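4. Linking your Horklow points account to the Oreven card

Have your Horklow number and your Oreven card to hand. The welcome pack says linking takes two minutes. Allow 12.

1. Sign in at the Horklow site and open Partners. The app has the same menu, but we have yet to see it save anything.

2. Choose Oreven and type your name exactly as it appears on the card, middle initial included.

3. Set the transfer to Manual. Automatic moves your points every month at whatever rate Oreven fancies – good for Oreven, less so for you.

Caution: transfers cannot be reversed, whatever the chat desk tells you.

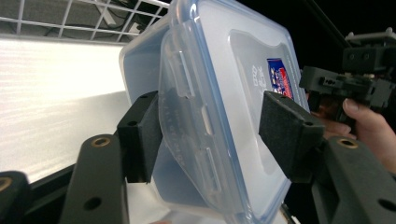
4. Send a test transfer of 800 points, the smallest allowed. Write down the reference, as the confirmation email may not turn up.

5. Check your balance after 13 days. If the points are missing, use form 47 and quote the reference.

Note: the "bonus" for linking before the end of March is paid only on stays booked direct. Compare the direct price with a booking site first. At the Petek hotels the gap usually swallows the bonus whole.

Last checked 12 December 2025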